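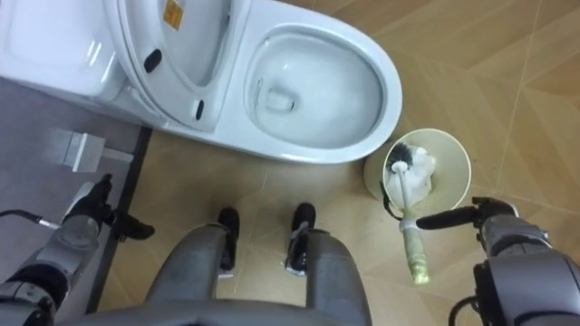
*Toilet with the seat raised, and a brush and round cream-coloured holder on the floor beside the base.*

**Dakis to supply toilet brushes and cleaning cards to rented homes in Plokanport**

PLOKANPORT, August — Household goods supplier Dakis has agreed to provide toilet cleaning sets to 753 flats managed by Tkachuk Lettings. Delivery starts this month at the Brerkby estate and will carry on through the autumn.

Each set contains a brush, a holder and a printed card with nine short steps for cleaning a toilet. Tenants will not be charged. The sets will be left in the bathroom when a flat is between lets, and handed over at the door where people are already living.

The agreement follows a trial in 25 flats at Brerkby last winter. Tenants in the trial were asked what they wanted from a brush and where they kept it. Most kept it on the floor next to the toilet, and many said the holder was harder to keep clean than the bowl. The card now gives the holder two steps of its own.

"People move in and find there is no brush, or there is one left behind that they would sooner throw away," said a spokesperson for Tkachuk Lettings. "It is a small thing, but it was coming up at nearly every check-in."

**What the card says**

The card is printed on both sides and can be wiped down. It asks tenants to lift the lid and seat before they start, put cleaner under the rim and leave it for the time given on the bottle. The brush goes under the rim first, then round the bowl, then down towards the drain. After flushing, the brush is rinsed in the clean water and held over the bowl to drip before it goes back.

The underside of the seat has its own step. The trial found that the small bumpers and the area near the hinges were often missed — a cloth is suggested for these, as a brush can splash. The last steps cover emptying and washing the holder once a week, and wiping the floor where it stands.

The card also reminds tenants never to mix bleach with other cleaning products and to open a window or run the fan.

"We took out anything that sounded like a telling-off," said a spokesperson for Dakis. "The first version was twice as long and the trial tenants told us they had stopped reading halfway down."

**Delivery and replacements**

Almost 600 of the sets are already packed at the Dakis warehouse in Plokanport. Brerkby will be supplied first, followed by the harbour flats and then the smaller buildings in the town centre.

Tenants can ask for a new brush once a year through the Tkachuk Lettings repairs desk. Holders will be replaced if they are cracked. Old brushes should go in the general waste, wrapped or bagged.

Anyone who does not want a set can say so on delivery. Copies of the card in large print can be collected from the Brerkby estate office from 9 in the morning.

**About Dakis**

Dakis supplies brushes, cloths, buckets and other cleaning goods to landlords, guest houses and shops in and near Plokanport.

**About Tkachuk Lettings**

Tkachuk Lettings manages rented flats in Plokanport, including the Brerkby estate.

Press enquiries: Dakis press office, Plokanport.

ENDS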